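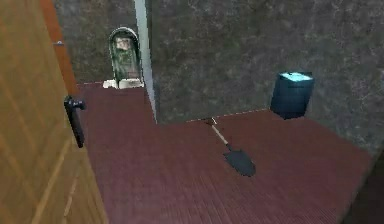
Our project looked at how much heat a rented apartment loses through drafts, and whether tenants can cut that loss without asking the landlord for permission. Most advice on drafts deals with windows. We paid more attention to interior doors, because a door left partly open, like the wooden one with the black lever handle, lets air move between a heated room and an unheated one all day. Many of the tenants we spoke to did not think of this as a draft at all.

The work was done in February in the Vanags building on the east side of Lostlow. The building has three floors and one boiler. We visited 19 apartments and went back to each of them 2 weeks later. Fouzia Jatoi did the temperature readings and Ieva Toom did the interviews and wrote up the notes.

Method

At each visit we closed all outside doors and windows and waited half an hour. Then we took readings at floor level and at shoulder height in every room. We held a strip of tissue paper near the gaps to see if it moved. This is a rough test, but it costs nothing and the tenants could repeat it after we left. 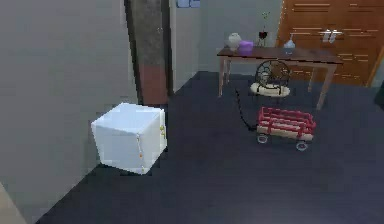
After the first visit, each household got a small kit with foam tape, a fabric draft stopper and a sheet of instructions. We kept the spending under 300 dollars for the whole building. The foam tape was the cheapest kind at the hardware store on Pivlow Street, and in a few apartments it had already started to peel by the second visit. We would buy a better tape next time.

Results

Floor readings went up in most living rooms. The change at shoulder height was small, and in the top floor apartments we could not find one. Several tenants said the rooms felt warmer even where our readings had not changed. Ieva thinks this is from less air moving across the feet, but we did not measure air speed, so we can't say.

Bathrooms were the hardest. They have a vent that has to stay open, and the gap under the door is there so the vent can pull air. We told people not to block it.
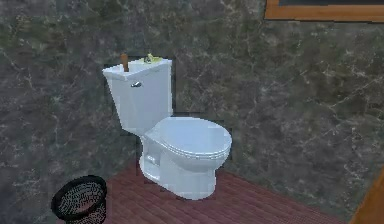

Two households had blocked it anyway before we came, and both had damp on the ceiling. We left those rooms out of the averages and noted them separately in the appendix.

Problems

The boiler was turned up during the second week, which affects every reading from the second visit. We asked the building office for the settings and got them only for the last four days. Fouzia corrected for this as well as she could using the hallway readings. We also used two different thermometers, and they did not agree until we checked them both in ice water.

The full table of readings is in Appendix A. The instruction sheet is in Appendix B.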